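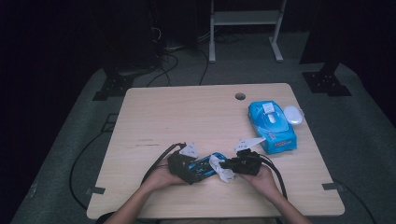
Station Walkthrough Before We Order Anything

Filled in by me, November, coffee in hand. We have $1361 left in the equipment line for the Puledetti station and I wanted to look at everything properly before spending it. Marks are OK, FIX (we can do it with what's in the drawers) and BUY (goes on the order sheet). My comments run long, sorry, skip to the BUY items if you only care about money!

1. Table top and edges
Mark: OK
A few scuffs on the left side, all of them cosmetic. I ran a rag over it and found no splinters or raised grain, and the edge brackets don't wiggle. I know Brillberg has a nice height-adjustable table in their catalog and I know some of us want it (me included), but this one is fine and it stays.

2. Gripper cables, table end
Mark: BUY
My biggest gripe. The left cable goes across the top and over the edge, and the right one runs down past your hand to the corner, so you're always working with a wire near your wrist. I'd like two replacement cables with a softer jacket, plus strain relief clips. Wustus quoted us $105 for the pair, clips included, and I think that's fair. There's a grommet hole in the table already, so let's try routing one through it before we drill anything.

3. Floor cables behind the table
Mark: BUY (cheap)
Trip hazard, plain and simple. There's a tangle on the carpet between the left stand and the white rack, and I don't want anyone stepping over it with their hands full. Cable cover that grips carpet, $30 a length, and we need one length. Get the low-profile kind so a cart can still roll over it. Until it shows up, please go around the front!

4. Stands
Mark: FIX
Both feet sit flat. I'd feel better with a sandbag on each one, and we own sandbags, they're just under a pile of other stuff in the storage room. No money needed.

5. Lighting
Mark: OK for now
The room is dark toward the sides. Fine for the work itself, less fine for walking in at 7 a.m. I'd put a small lamp by the door on next year's list.

6. Finger pads
Mark: BUY 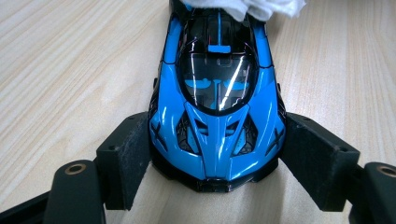 I keep going back and forth on how many sets to get. The foam picks up dust and light specks, and shiny things like the little model cars are where I'd want a clean pad, so wipe them down between sessions and write the swap date on the log. My vote is two spare sets per gripper from Mondal. Ask them for the price with screws included – last time the screws were a separate line and we lost a week waiting on approval for a bag of screws.

7. Gripper bushings and screws
Mark: FIX
Check that the screws are snug and that the arms move without grit. I felt a bit of drag on one of them and I'm going to clean it before I decide whether it needs parts. If it still drags after that, move this one to BUY and tell me, I left room for it.

8. Props and supplies
Mark: OK
Wipes, small packages, cloths, toy cars. Please close the lid on the wipes when you're done, a dried-out pack is money too. I'm not putting props on this order at all, petty cash can handle them.

9. Second station
Mark: HOLD
I got asked again whether we can squeeze in a second table and another pair of grippers. Not out of this budget! I'd want the written quote from Brillberg first, then a look at how many outlets we really have on that wall, and then we can talk.

Order sheet so far: cables and clips (Wustus), one length of cable cover, finger pads (Mondal, price to come). The rest of the $1361 stays put until I've cleaned that gripper and the pad quote is in. Add your notes under the item numbers and initial them, please.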